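Vinport folding board and laundry sorter set: three months on

Reviewed by Marietjie Van der Merwe

I should say at the start that I don't believe in folding boards. My mother folded for a family of six on the end of a bed and her cupboards looked like a shop. So when the Vinport set came up for review I put my hand up mainly because I expected to enjoy being rude about it. I've now had it since the summer and the picture is more mixed than I'd like.

What you get for your money is a hinged plastic board in four panels, a stack of shelf dividers and a fabric sorter with three compartments. The box says it will "transform your wardrobe", and the leaflet inside says it again in larger letters. There are 19 pages of leaflet, of which two are useful. The rest is drawings of a smiling jumper.

The board

T-shirts first, as that's what everyone shows you. You lay the shirt face down, flip the left panel, flip the right, flip the bottom, and there it is, a neat rectangle. It works. It's also no faster than doing it by hand once you count the time spent getting the shirt straight on the board to begin with, a step the leaflet skips. My stack looked tidier than usual, I'll give them that, and all the edges lined up on the shelf.

Shirts with collars are less good. The collar sits up over the top edge and gets a crease across it when the panel comes over. Fitted sheets the leaflet claims to handle, and I can only say that mine ended up in the same ball as always.

Then there are jeans. The makers are oddly proud of the jeans setting, which means ignoring one panel and using the other three in a different order. I tried it with a faded light blue pair that have been through the wash more times than I could tell you, and with a newer, stiffer dark pair. The trouble is the same with both. Denim is thick where it's been sewn double, at the waistband and the loops and down the seams, and it doesn't care to lie flat there.

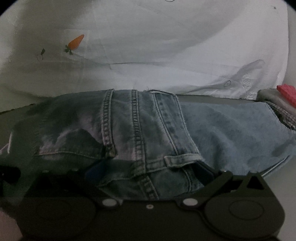
A hinged sheet of thin plastic isn't going to argue with that much stitching. The panel comes over, bends a bit, and the waistband springs back up. I got a better result on a plain flat surface with my hands: smooth the back out, one leg over the other, tuck the pointed bit of the seat in, then fold in thirds from the hem. It's the old method and it needs no equipment at all. If your drawers are mostly denim, save your money.

Sizwe Rampersad, who tests the larger appliances for this site, had the board for a fortnight and disagrees with me. He says I was putting the jeans on too high and that the waistband should hang off the top edge. I tried it his way. It was a little better and still worse than folding by hand. He has also admitted that he owns one pair of jeans.

The dividers

Clear plastic, clip on to the shelf, stop the piles leaning into each other. I have no complaint about these except that they only fit a shelf up to a certain thickness and the box doesn't tell you what it is. Mine went on with a shove. The ones in the spare room wouldn't go on at all. They're the part of the set I've kept using every day, and you can buy something very like them from Salum without the rest of it.

The sorter

I had hopes here. Three compartments, lift-out bags, a frame that folds away. The bags are decent and the handles have held up to a heavy load of towels. The frame is another matter. It leans as soon as one side is fuller than the other, and one of the feet came off in the second week. Vinport's customer service did send a new foot, free, after two emails, and the first of those replies was quite obviously meant for someone with a broken ironing board.

Against the competition

The Flarmont board is heavier and doesn't bend, so it makes a slightly better job of trousers, but it takes up more room and the hinges squeak. Naidoo sells a smaller one aimed at children's clothes which I haven't tried. Neither comes with a sorter, and having lived with this one I'd call that a point in their favour.

Would I buy it?

At 269 for the full set, no. I think that's a silly price for some plastic and a wobbly frame. If the board is sold separately in the January sales, and you have a household that goes through a lot of T-shirts, then perhaps. It might also suit anyone teaching a teenager to fold, as flipping the panels is mildly entertaining the first few times.

Mine is going to stay behind the wardrobe door for T-shirts. The jeans I'll go on doing on my own.

Board: 3 out of 5
Dividers: 4 out of 5
Sorter: 2 out of 5

Updated 8th November to add the note about the replacement foot.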